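4. Setting up the water filter under the sink

Read this whole section before you start. You need one adjustable wrench, a towel and the Dendari filter kit. The work takes 30 minutes if the cold water valve is easy to reach.

4.1 Before installation

1. Close the cold water valve. Turn it clockwise until it stops.
2. Open the kitchen faucet and let the remaining water run out.
3. Put the towel under the valve. A little water will still come out.

CAUTION: Connect the filter to cold water only. Water warmer than 78 °F will damage the cartridge.

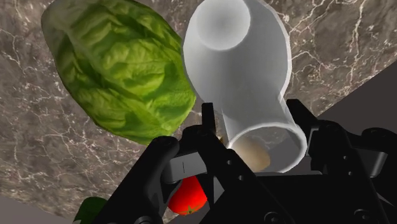
4. Remove the plastic caps from both ends of the filter head. Keep them — you will need them if you store the unit.

4.2 Connecting the hoses

5. Push the blue hose into the port marked IN, until you feel a second stop.
6. Push the white hose into the port marked OUT.
7. Pull each hose gently. It must not move.

Note: If the hose was cut at an angle, cut it again straight. An angled end is the most usual reason for leaking.
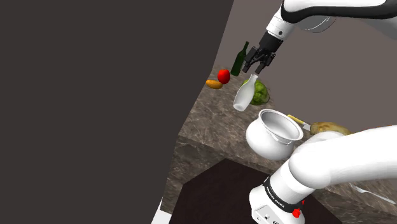

8. Insert the cartridge and turn it to the right until it clicks.
9. Open the valve slowly, by a half turn, and look at all connections for 2 minutes.
10. If everything is dry, open the valve fully.

4.3 First use

Let the water run for 28 minutes before you drink it. It can look gray at first. This is carbon dust and it is harmless, but please do not use this water for an aquarium.

Write the month of installation (for example, October) on the label of the cartridge. For replacing the cartridge, see section 5.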